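Cell 2 shopping list and data notes

Maintained by Kenna Purves. Last touched on a Thursday, after the budget meeting, which shows in the tone.

What this is
A record of what we want to buy for the second cloth-folding cell at Nallard, plus the 582 folding episodes from the first cell that are supposed to justify it. Torquil Farquharson signs the orders. Please don't send him the long version.

Already paid for
Two arms, two grippers, table, wall panels. Please stop putting these in the spreadsheet again.

To buy before June
- Spare gripper fingers, 5 sets. Marisol Bedoya asked for more and got a look.
- Cable, in whatever color is cheapest. We got purple last time and have grown fond of it.
- Cloths, 700 dollars for the year. Finance queried this line – twice – and never once queried the arms.
- Baskets. Petty cash. Do not raise a purchase order for a basket.

Not buying
The service plan from Trarow. Agnes Drummond read all of it and would like the afternoon back.

Layout to copy
Cell 2 gets the same arrangement as Cell 1, with both arms on the near side and the cloth between them.

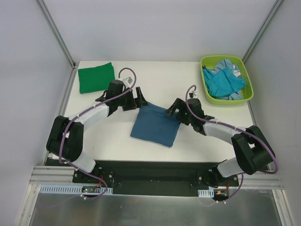 Cell 1, blue cloth between the grippers, basket at the far right corner.

Known gaps
Episodes are square cloths only. Towels are in next year's budget, or so Catriona Matheson was told. Ask her before quoting prices, and ask Torquil after lunch.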